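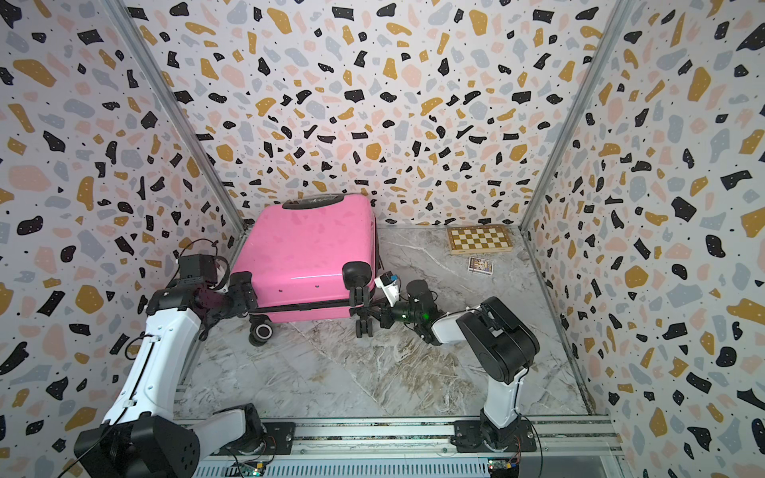

# Looking After the Two-Arm Cell

**Workshop project report, Stokstead campus, Triantafyllou stream**

We took over the cell in November with a one-page handover note, a drawer of mixed screws and a fault that came and went. Our project was to get it set up so that next term's group could walk in and start work. This report covers what we changed, what we broke, and the routine we now follow. It was easily the best project any of us has done so far.

## The cell as we found it

There are two arms on one aluminium rail, with patterned walls on three sides and a marble-look floor. Each arm sits on its own mounting plate, and each has a small green board beside it on the rail. The red and black wires between the boards and the arm bases are thin, and they were the first thing we got suspicious about.

The left arm kept dropping out. It would run happily for a while, then the wrist would stop answering and we would have to restart the lot. Because the handover note blamed the software, we spent far too long reading logs. The software was fine.

## Finding the fault

We tried the boring approach and worked along the arm from the base, moving one joint at a time and watching the error counter. Base and shoulder gave nothing. When we swung the elbow out and then rolled the wrist, the counter jumped straight away. We did it again and it jumped again! There was a fair bit of cheering.

The cable running up the long link had been clipped too tight, so there was no slack left when the wrist rolled. One crimp in the connector had pulled partway out. We made up a new lead, moved the clips and left a proper loop at the wrist. The loop looks untidy but please leave it alone.

Since then we have run the wrist through its full roll 52 times in a row with no errors. Before the repair we never got past 2.

## Mounting plates and rail

While the left arm was off we cleaned the grooves in the rail and checked the plates. The left plate had crept slightly along its slot, probably from long reaches toward the back wall. We squared it up, tightened the bolts in a cross pattern and put a paint mark across each bolt head and the plate. If the two halves of a mark stop lining up, the bolt has moved. It's a very old trick and we love it.

The right arm's plate hadn't shifted. We marked it the same way.

## Zeroing the arms

Both arms need zeroing after any work on a joint. Our steps:

1. Clear the floor and fold both arms to the rest pose.
2. Power on, then wait for both arms to report in.
3. Run the Flandik zero script, left arm first.
4. Send each gripper to the test point and measure the gap to the gauge block.
5. Write the result in the log, even if it's bad.

We got step 3 wrong once by running the script with the right arm a little out of its rest pose. Every target after that was off to one side, and the gripper closed beside the block with great confidence. The script now asks you to confirm the pose for each arm before it does anything.

## Working on large objects

Small items like a card box are easy on the arms. Something the size of a hard-shell suitcase is another matter, with both grippers working low near the wheels and the links stretched well out. Grippers that are fine on a block can skid on a glossy shell, so we check the fingers before this kind of run and wipe them with a dry cloth.

We also dropped the top speed for two-arm work to 30 per cent. It's slow to watch — you could make a cup of tea — but you have time to reach the stop button, and the left plate hasn't crept since.

## Upkeep routine

Before each session:

- look at the paint marks on both plates
- roll each wrist by hand with the power off and watch the cable loop
- check that no wires on the rail are under an arm base
- wipe the gripper fingers

After any repair, zero both arms and do the wrist roll test. The spare lead for the left arm is in the drawer, in the bag marked 3141. The bag from Dirnidport with the similar plug is for the old bench supply and does *not* fit. We tried.

## What we didn't finish

The boards still sit out on the rail where a sleeve could catch them. We drew up a printed cover, but our first one blocked a connector and the second warped. The drawing is in the project folder and only needs the cutout made wider.

We'd also like a proper strain relief at the elbow on both arms. The right arm has given no trouble yet, but its cable gets the same kind of bending and we'd sooner fix it on a quiet afternoon than in the middle of a run.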